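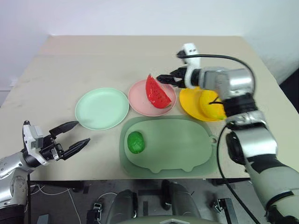

Minutes of the Curiosity and Aging Group

Search this site Enter keywords Go

Date: 18/06/2026
Place: Holloway Building, second-floor seminar room
Present: full group from Holloway, plus the Skosley team by phone

1. Previous minutes
The May minutes were approved with one fix: the pilot site is Skosley, not Pida.

2. Diary study
Wonderful news to start with! The phone diary has closed with 1776 entries, and 1716 of them are usable. The rest were blank or sent twice. The group was delighted, and there was warm applause for the Skosley team, who made the reminder calls. A first look suggests that people wrote more on days when they rated themselves as curious, though the ratings haven't been checked against time of day yet.

Some discussion of whether "curious" and "interested" mean the same thing to our older participants. Several had crossed out one word and written in the other (we love it when they do this).
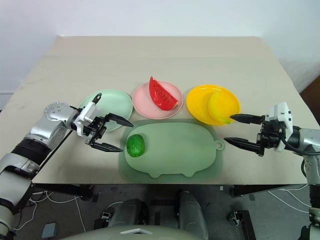

Agreed to keep both words in the follow-up and to look at them separately before combining anything. The codebook will be updated to match. Coders who have already started on the free-text answers should carry on with the old version until the new one is posted.

3. Second study: guessing and memory
The plan is to test 100 adults, half under 30 and half over 65, in two sessions a week apart. Everyone guesses an answer, rates how much they want to know it, and then hears it. The surprise recall test comes in the second session.

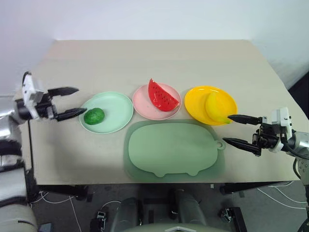

Trivia questions alone may favor the older group, who simply know more of the answers, so a block of object-and-place pairs was proposed and went down very well. Pairs should be easy to say out loud in a few words, such as a watermelon wedge on a pink plate. A rounded dark green fruit on a mint plate is harder, as one person may say lime and another avocado, and scoring would need to accept either. We'll try both kinds in the pilot and see what people call them.

4. Software
Gekora handles the timing nicely now. The font on the rating screen is still too small. Pida has offered to share its larger template, and the offer was gladly accepted.

5. Actions
- Holloway: post new codebook; draft the pair list
- Skosley: time-of-day check on diary ratings
- Pida: send template

6. Any other business
Thank-you cards for diary participants are printed and look great. Bring a pen to the next meeting.

Contact the group | © Curiosity and Aging Group, Holloway | Back to top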